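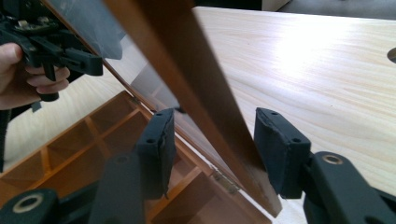 The lid that kept dropping

Opening a wooden box was supposed to be the easy task on the Grasar bench. Then, one morning in April, the lid slammed on a technician's thumb.

Rosalinda Galang, who runs testing at Itimar, pulled the logs. Of 763 lid openings, 31 had ended in a slip. The gripper takes the edge between two black fingers, one pad on each side, and a pinch close to the hinge needs far more force to hold the lid up.

"We had been logging those as bad grasps," Galang says. "A falling lid is a safety event."

The pads were changed after 249 cycles - too late, in her view. Itimar now swaps them at 143, and hands stay out of the box until the lid is propped.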